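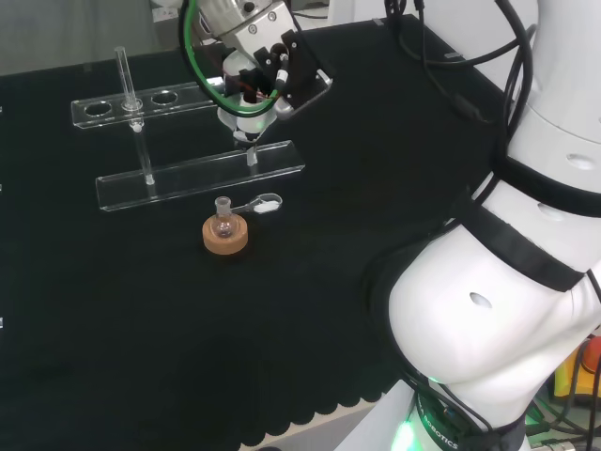
What's the best way to get hard water scale out of narrow glass bud vases?

Fill them with plain white vinegar, leave them overnight, and go in with a skinny bottle brush in the morning. Repeat if the ring is still there. Anything that survives two rounds probably isn't scale.

Posted 7 Jan 2025 in Cleaning and Home Care

mossy_porch
OK so that's what everyone told me in November and I did it and I'm back with follow-up questions, sorry. I have a bunch of narrow bud vases from a Denetti set my aunt gave me when she moved out of Stumevbridge, and the water here is terrible. The vinegar took off the crusty line near the top. What's left is a kind of cloudy haze all down the inside. Looks fine when it's wet, comes right back when it dries. Is that still scale??

kettlewright
If it disappears when wet and comes back dry, I'd bet on etching. The surface of the glass itself is roughed up and there's nothing sitting on it to dissolve. Did these ever go in a dishwasher?

mossy_porch
Um. My aunt put everything in the dishwasher. She'd have put the cat in there.

kettlewright
Then there's your answer, I'm afraid. Soft glass plus hot water plus detergent for years. No vinegar is going to bring that back.

Dilek Keskin
I wouldn't give up that fast. I had two carafes that did exactly the same vanishing-when-wet thing and it was mineral film, just a very thin one. Citric acid got it. One heaping tablespoon in a pint of hot tap water (not boiling, you'll crack them), pour it in, let it sit till it's cool. Vinegar is pretty weak stuff and a lot of people stop too early.

kettlewright
Thin film can look like that, sure, but she's already done two overnights. That's a lot of acid contact.

Dilek Keskin
With 5% vinegar! It costs next to nothing to try the stronger one. Worst case she's out a bag of citric acid and she can descale her kettle with the rest.

bluegill77
Dumb tip but it works: uncooked rice. Spoonful of rice, little bit of warm soapy water, thumb over the top and shake like crazy. Gets into the bottom curve where the brush just skates around. My mother used crushed eggshell but I find that gets stuck.

sandpiper_jo
Please don't do sand, before somebody suggests sand. I ruined a decanter with sand.

bluegill77
Nobody said sand, Jo

sandpiper_jo
Somebody always says sand.

tall_order_tom
Denture tablets. Drop one in, fill with warm water, walk away. I've been doing my thermos that way for years. I don't know what it does for scale but it's great for the green slime you get when you forget about a rose for three weeks.

kettlewright
Right, those are for slime and stains. Different problem from what she's got.

mossy_porch
There was also slime at one point, I won't lie.

hatbox_annie
For drying: stand them upside down on something with gaps so air can get up inside. I was setting mine flat on a dish towel and wondering why they had fog in them two days later. Now I use the peg part of an old Turemitz bottle rack. Also a last rinse with distilled water makes a huge difference if your tap water is hard. A gallon lasts me forever, I only use a splash per vase.

mossy_porch
Oh the distilled rinse is smart, I never thought of that. Trying citric acid tonight on the ugliest one. Will report.

mossy_porch
OK reporting! Left it in from dinner until bedtime, did the rice shake, rinsed with distilled. The top half is clear. Like, clear clear. The bottom inch is still hazy, and it's a bit rainbowy if I hold it to the window.

Dilek Keskin
See! Do it again on the bottom. Fresh batch, don't reuse the old one.

kettlewright
Glad the top came up, I'll take that one on the chin. The rainbow part is etching though. I'm sticking to that.

Dilek Keskin
One more soak and then I'll agree with you.

bluegill77
Put flowers in it and fill the water past the haze. Done.

hatbox_annie
That's what I do with mine lol. The Hoàng shop near me also sells little colored ones if you want to quit worrying about clear glass altogether.

mossy_porch
Second soak is in now. The other vases are lined up on the counter and my husband would like to know when he can have the sink back.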